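The Stitholm show pen liner set was assessed by the Lestis Cat Club for use by members exhibiting pedigree cats in the standard single and double pens. The set consists of a fitted base, three side curtains and a folded blanket, and is supplied in white only, as most judges and show managers still expect.

## Fit and fastening

The base sits flat in a single pen without trimming. In a double pen a second base is needed, and the two overlap by a hand's width at the centre. Side curtains are held by short ties at the upper corners. These are secure once knotted, although exhibitors with stiff fingers at seven in the morning may prefer the clips sold with the older Tavness set.

Two of our larger neuters, both Norwegian Forest Cats, were able to drag the base forward by kneading at the front edge. A lighter Korat left it undisturbed throughout judging.

## Washing and storage

The set was washed repeatedly at 60 degrees. The curtains kept their shape. The blanket lost a little of its pile and shed lint on to dark-coated cats after the first wash, so it should be laundered at least twice before a show. Everything folds into the carrying bag provided, with space left for a litter tray liner and a grooming cloth. 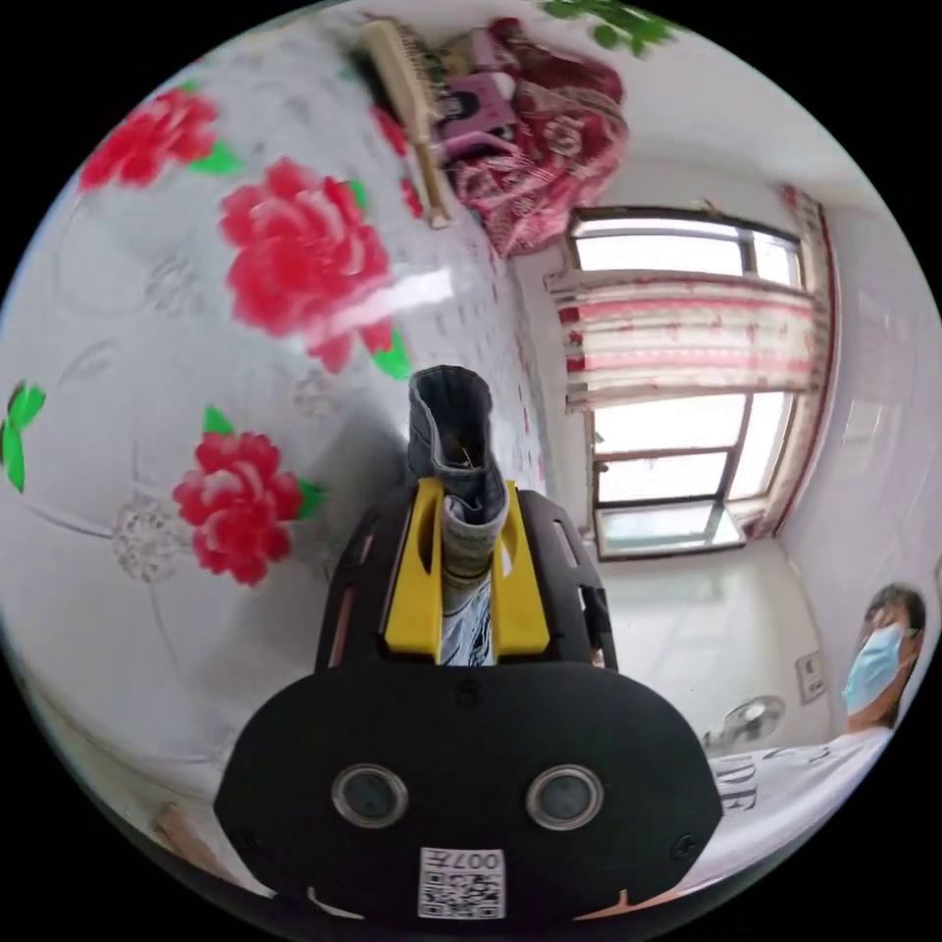

## Price and value

The single set costs 632 kronor and the double 958 kronor more than might be expected, given that only the base is duplicated. Dương offers a comparable double set at 1,958 kronor, with a heavier blanket but no bag. Members who show no more than twice a year will find the single set sufficient.

## Assessment

Impi Keskinen, who examined the set on behalf of the club, rates it four out of five. The stitching is even, the white remains white, and the curtains give a nervous kitten proper cover on three sides. The ties should be lengthened, and the double set requires a lower price — or a second blanket — before it can be recommended without reservation.

Sets may be inspected at the club table during the October show, from the opening of vetting-in until noon.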